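The Brendau Residents' Newsletter
Friday, November 4, 2022
Home pages

Does everything really need a basket?

Most of you will have had the Pitomer booklet through the door by now. It came with the free paper in our street, and it runs to 43 pages, a fair amount of reading on the subject of putting things in other things. The title is A Place for All of It. The claim, set out on page one and repeated with different photographs until the order form, is that a home gets untidy when small things have no container, and that if you buy enough containers the trouble stops.

I have my doubts, and I've been asked to set them down.

Let me be fair to the booklet first. Some of it is sensible. There is a decent page on medicines (check the dates, keep them high up, don't store them in the bathroom where it steams) and another on what to do with carrier bags that I have already copied. The person who wrote those two pages has clearly lived in a home with other people in it. I'm less sure about whoever wrote the rest.

The figures

Pitomer say they asked 1,258 households how they felt about their living rooms, and that 392 of them said they felt "calmer" after a month with the baskets. This is printed in large type as good news. I make that less than a third. What did the others feel? The booklet doesn't tell us. It doesn't say how the households were chosen either, or whether they were given the baskets free, and I think most of us would admit to feeling calmer about something we'd been given free.

I also wonder which month it was. If you asked me in August, with the windows open and the washing drying in an hour, I'd tell you I was perfectly calm about my living room. Ask me now, with wet coats on the doors, and you'd get a different answer, basket or no basket.

The snack problem

The chapter that got people talking at the Eze hall is the one on snacks. The booklet wants all packet food that isn't part of a meal to go in one open basket, kept in the kitchen on a shelf at shoulder height. Crisps, biscuits, nuts, the little cakes in wrappers, all together. You fill it on shopping day and when it's empty, it's empty.

We tried it at home for a few weeks. The basket did its job for the first few days, in the sense that the packets were in it. Then it began to travel. It went to the sofa for a film. It went upstairs with somebody who had homework. One morning I found it on the edge of the bath, and I decided not to ask. By the end of the second week there were packets in the basket, packets in the cupboard where they had always been, and a half-finished bag of something down the side of the armchair, so we now had snacks in three places instead of one.

What the booklet misses, I think, is that an open basket with nothing heavy in it is a thing for carrying. If you want snacks to stay in the kitchen, a basket is the wrong choice and a drawer that sticks is the right one. If you don't mind where they go, then by all means have a basket, but let's not pretend it's storage. It is closer to a tray.

Having said that, I've come round to the tray. Nobody in our house has to get up four times in an evening any more, and when visitors come the whole lot can be put down in front of them without fuss. I just object to paying for the idea. The Pitomer snack basket is 22 pounds. It is woven, it has a lining that has to be washed separately, and crumbs get into the weave where no brush will reach. A plastic one with holes in the sides can be held under the tap and banged against the wall outside. Ours came from the Nesumo market and I have seen the same sort sold for bathroom bottles and clothes pegs.

On "landing zones"

Another of the booklet's ideas is that every room should have a single landing zone, one flat surface where things may be put down, with all the other surfaces kept clear. The photograph shows a sideboard with a bowl on it. In the bowl is one lemon.

I don't know anybody who lives like this. In a room where people eat, watch television, dry clothes and sometimes sleep, every flat surface is a landing zone, and I'm not convinced that's a failing. The top of the television cabinet is where things go when you need to see them. The fruit sits there and gets eaten for that very reason. Put the oranges away in a lidded box, as page 17 would like, and you will find them again at Easter. The same goes for tissues, which are no use to anybody in a cupboard, and for the router, which the booklet suggests hiding in a "ventilated keepsake chest". Ours lost the signal in the back bedroom when we put it behind a stack of books, so I wouldn't rush to shut it in a chest, ventilated or otherwise.

Covers are the other thing I'd defend. The booklet is rather sniffy about them - it calls cloth covers on furniture and appliances "visual noise" - and would have us strip the lot. But a cover on the sofa can come off and go in the wash, and the sofa can't. A cover on the air conditioner keeps the dust off for the months when it isn't running. If it has a bit of trim on it, so much the better. I'd sooner look at a nice piece of cloth than at a white plastic box, and I don't believe I am made anxious by it.
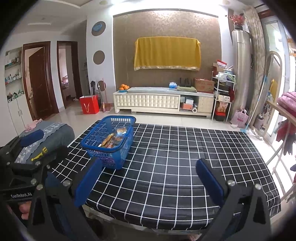
The travelling snack basket, on the bed this time. Oranges out on the cabinet, where they can be seen.

Open racks

Several of you asked about metal shelving racks, after the booklet said they should be "confined to garages". I'd take that with a pinch of salt too. An open rack is the cheapest way to get bags and boxes off the floor, and it doesn't hide anything, so you are less likely to buy a third bottle of something because you couldn't find the first two. The price you pay is that you have to look at it. Pitomer's answer is to put a matching basket on every shelf, at which point you can't see what you've got and you have spent a good deal more than the rack cost.

If the look of it bothers you, try this before spending anything. Take everything off one shelf only. Put back what you've used since the clocks changed. Whatever is left over goes in one bag by the door, and you deal with the bag within the week. Then do the next shelf when you feel like it, or don't. The booklet wants the whole rack emptied on to the bed in one go, and I can only suppose the author has never wanted to go to bed at ten o'clock and found it covered in spare light bulbs.

Do put the heavy things at the bottom, and don't pack anything tight against a water heater. Check the heater's own instructions for how much room it needs. The booklet has plenty to say about colour and doesn't mention this at all, and it's the one piece of advice about racks I would have put in large type.

The drying question

No newsletter from me would be complete without a word on laundry. The booklet recommends that drying racks be folded and put away "between uses". Between which uses? In a family home there is always something on it. If you have a balcony with a glass door, leave the rack out there and let it earn its keep, and if the blanket is still on it at teatime then the blanket is still on it. I've also no quarrel with a mop left standing by the door. A mop that lives at the back of a cupboard behind the ironing board is a mop that doesn't get used, in my experience, and the tiles show it.

So should you buy anything?

I'd hold off. Live with what you've got for a fortnight and notice where things end up without any help. If the packets always drift to the same corner, put something there to hold them, and use something you already own. A washing-up bowl will do for a trial. So will the box the last delivery came in. If after a fortnight you're still using it, and you're sick of the sight of cardboard, then go and find a proper basket, and take a look at the Nesumo stalls before you fill in the order form.

I would be glad to be proved wrong. If anyone in Brendau has done the full Pitomer plan, all the rooms, and kept it going past the first month, please write in and tell us how it's holding up. Say whether you paid for the baskets yourself. Photographs are welcome, though I'd ask you not to tidy up first.

Spare copies of the booklet are in the rack at the Eze hall, under the bus timetables. Pages 30 and 31 are the ones on medicines and carrier bags. Letters for the next issue can go in the box by the hall door, and please write on one side of the paper.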